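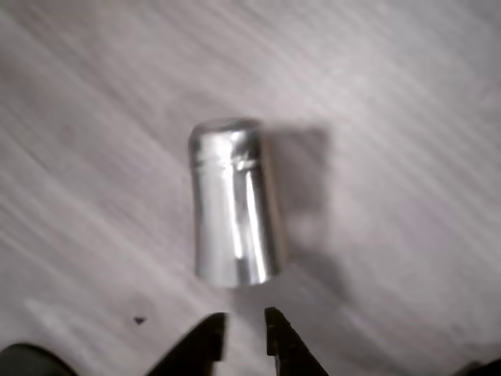 Silberfarbene Hülse, in der Form wie eine Flaschenkapsel

Weinlagerung im Keller: klebrige Kapseln, trockene Luft, Ursache?

Forum Haus und Vorrat > Keller und Lagerung
6. Nov. 2023

Valentin Steiner

Ich lagere seit dem Umzug Rotwein in einem Kellerraum ohne Fenster, Bodenplatte Beton, Wände Kalksandstein verputzt. Der Raum liegt neben dem Heizungsraum, getrennt durch eine Stahltür. Gemessene Werte: im September 19 °C, aktuell 16 °C. Relative Luftfeuchte jetzt 50 %, abgelesen an einem Stodine-Funkhygrometer, das auf dem obersten Regalboden liegt. Den Messwert im Sommer habe ich nicht notiert.

Beim Umräumen ist mir aufgefallen, dass mehrere Flaschen am unteren Rand der Kapsel klebrig sind. Betroffen sind ausschließlich liegende Flaschen aus einer Charge vom Weingut Lemaire. Die übrigen Flaschen im selben Regal sind trocken, auch solche, die älter sind. Der Füllstand der betroffenen Flaschen ist mit bloßem Auge nicht auffällig, bei einer liegt er vielleicht einige Millimeter tiefer.

Dazu folgende Punkte:

Ist die Luft zu trocken und schrumpft der Korken dadurch?
Lohnt sich ein Befeuchter oder eine Schale Wasser im Raum?
Sollte ich die Kapseln abziehen und die Korken kontrollieren, oder beschleunigt das den Verderb?
Ist die Schwankung über das Jahr kritisch?

Ein Klimaschrank von Fordale steht als Alternative im Raum, kostet aber so viel wie der gesamte Bestand wert ist.

Wai-kit Huang

Die Luftfeuchte halte ich hier für nachrangig. Der Korken einer liegenden Flasche hat auf der Innenseite ständig Kontakt mit dem Wein. Die Feuchte im Raum wirkt nur auf die äußere Stirnfläche, und dort sitzt noch die Kapsel darüber. 50 % sind weniger, als üblicherweise empfohlen wird, aber innerhalb weniger Monate entsteht daraus kein Leck. Über viele Jahre kann das anders aussehen.

Gegen trockene Luft als Ursache spricht auch dein Befund: eine Charge undicht, ältere Flaschen im selben Regal dicht. Ich würde in dieser Reihenfolge suchen:

Überfüllung. Ist der Kopfraum zwischen Wein und Korken zu klein, steigt der Druck bei Erwärmung stark an. Wein dehnt sich aus, Glas kaum, das Gaspolster muss die Differenz aufnehmen. Vergleiche den Füllstand im Flaschenhals stehend mit einer dichten Flasche anderer Herkunft.

Transport. Eine Palette, die einen Nachmittag in der Sonne stand, reicht aus. Der Wein wird am Korken vorbeigedrückt und trocknet unter der Kapsel ein. Was du jetzt siehst, kann also alt sein. Ob es noch aktiv ist, lässt sich nur durch Abwischen und erneutes Prüfen feststellen.

Zu frühes Hinlegen nach der Füllung. Der Korken braucht nach dem Setzen etwas Zeit im Stehen, um sich an das Glas anzulegen. Das liegt beim Abfüller und ist von dir nicht mehr zu beeinflussen.

Korkenfalte. Backen der Verkorkmaschine verschlissen, Längsrille im Korken, Kapillarweg nach außen. Tritt meist bei mehreren Flaschen einer Charge gleichzeitig auf. Sichtbar nach dem Ziehen als roter Streifen an der Seite.

Zu den Kapseln: Drehtest. Sitzt die Kapsel fest und lässt sich auch mit etwas Kraft nicht drehen, kann eingetrockneter Wein darunter sein. Der Umkehrschluss gilt nicht, manche Kapseln sind von Haus aus so fest angerollt, dass sie sich nie drehen lassen. Eine leicht zerknitterte Folie ist ebenfalls kein Hinweis auf einen Schaden, das passiert beim Anrollen.

Abziehen schadet dem Wein nicht. Die Kapsel ist kein Verschluss, sie dichtet nicht ab. Sie schützt die Stirnfläche vor Schimmel, Staub und Korkmotten. Bei Flaschen, die du weiterverkaufen willst, bleibt sie natürlich drauf. Bei allen anderen: unterhalb des Wulstes rundum einschneiden, abnehmen, Hals mit lauwarmem Wasser und einem Tuch reinigen, trocknen lassen, Korken ansehen. Danach Flasche liegend auf ein Stück weißes Küchenpapier legen und 18 Tage warten. Papier sauber: Flasche zurück ins Regal. Papier verfärbt: Flasche stehend lagern und bald trinken.

Die Temperatur ist unkritisch, solange die Änderung von Sommer zu Winter langsam verläuft. Tagesschwankungen durch den Heizungsraum wären schlechter. Miss das mit einem Logger über eine Woche, einmal an der Wand zum Heizungsraum, einmal gegenüber.

Flutalis

Stell eine Schale Wasser rein und gut. Hab ich auch so, nie Probleme gehabt. Den Klimaschrank kannst du dir sparen.

Valentin Steiner

Danke. Stehend verglichen: Die Lemaire-Flaschen sind durchweg höher gefüllt als der Rest, der Wein steht teilweise knapp unter dem Korken. Eine habe ich geöffnet. Kein Streifen an der Seite, aber der Korken ist auf gut halber Länge rundum rot. Der Wein ist geschmacklich in Ordnung, etwas weiter entwickelt als erwartet. Die anderen habe ich gereinigt und auf Papier gelegt.

Zum Wasser: Wie groß müsste die Fläche sein, damit sich überhaupt etwas ändert?

Wai-kit Huang

Das passt zu Überfüllung plus Wärme auf dem Transportweg. Schreib dem Weingut mit Losnummer und Füllständen, Fotos der Flaschenhälse vor heller Wand dazu.

Eine Schale bringt in einem Raum mit verputztem Mauerwerk fast nichts, der Putz puffert mehr Feuchte, als aus der Schale verdunstet. Größer wirkt ein flacher Kasten mit feuchtem Blähton oder Sand. Vorher aber das Hygrometer prüfen, einfache Geräte liegen gern um mehrere Prozentpunkte daneben. Salztest: Kochsalz in einem Schraubdeckel mit wenig Wasser zu einem nassen Brei anrühren, zusammen mit dem Gerät in einen dichten Gefrierbeutel legen, über Nacht bei Raumtemperatur stehen lassen und die Anzeige mit dem Tabellenwert für gesättigte Kochsalzlösung vergleichen. Die Abweichung notieren und künftig abziehen oder addieren. Der Brei darf den Sensor nicht berühren.

Außerdem das Gerät vom obersten Boden nehmen. Dort ist die Luft am wärmsten und die relative Feuchte entsprechend niedriger als bei den Flaschen weiter unten. Auf halber Regalhöhe messen, mit Abstand zur Wand.

Nach oben begrenzen würde ich es auch. Bei dauerhaft sehr feuchter Luft lösen sich die Etiketten, und an Kartons und Holzregalen bildet sich Schimmel.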